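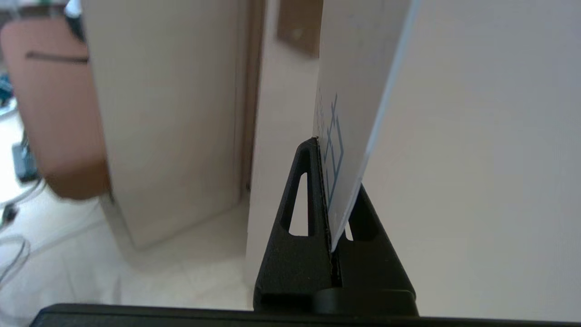
I have now been handed 3 loyalty cards by coffee places within walking distance of my apartment, and I'd like to know what I'm supposed to be getting out of it.

Start with Lightfoot, which is the one everybody in Folthorpe raves about. Buy nine drinks, get the tenth free. Fine. I like a paper stamp card. But last January they swapped the stamps for "beans," and beans live in an app, and you need 1,000 of them for a drink. A small coffee earns you 60. So the free one now comes after seventeen coffees, and I'm told this is an upgrade.

My friend Dilek loves the thing. She has 3,124 beans and won't spend them. I asked what she was saving up for and she said a tote bag, maybe, if they bring the tote bag back. That's three free coffees sitting in her phone, and she is still paying full price every morning before work.

I went looking for the terms, which took a while, and found that beans expire if you don't buy anything for sixty days. The tote bag isn't mentioned. What is mentioned is that they can change the value of a bean whenever they like. Try that with a dollar.

The usual answer is that it doesn't cost you anything, so why complain? Well, I think it does cost something. When I had two stamps to go on the old card I walked past a closer, cheaper place to get them — in the rain once, for a coffee I didn't much want. Liam Pearce, who I used to share an office with, says I'd have walked to Lightfoot anyway for the pastries. Maybe. I doubt it. The pastries are dry by noon.

Curkis is the worst of the lot. They give you a discount on sandwiches if you're a member, but the sandwich prices went up the same week the membership started. I can't prove the two are connected. I did keep an old receipt, though, and the member price today is a dime more than what anybody off the street paid before.

The third one is a grocery store that also happens to sell coffee, and their program sends me coupons for cat food. I don't have a cat.

Chelsea, my sister-in-law, tells me I should just pick one and stick with it. I tried for a month with the app and got a free medium drip and eleven emails. The drip was okay. I've since deleted the app and gone back to making coffee at home, badly, in a pot with a chipped lid.

If anyone has done the math on one of these and come out ahead, send it over. I'd want to see receipts.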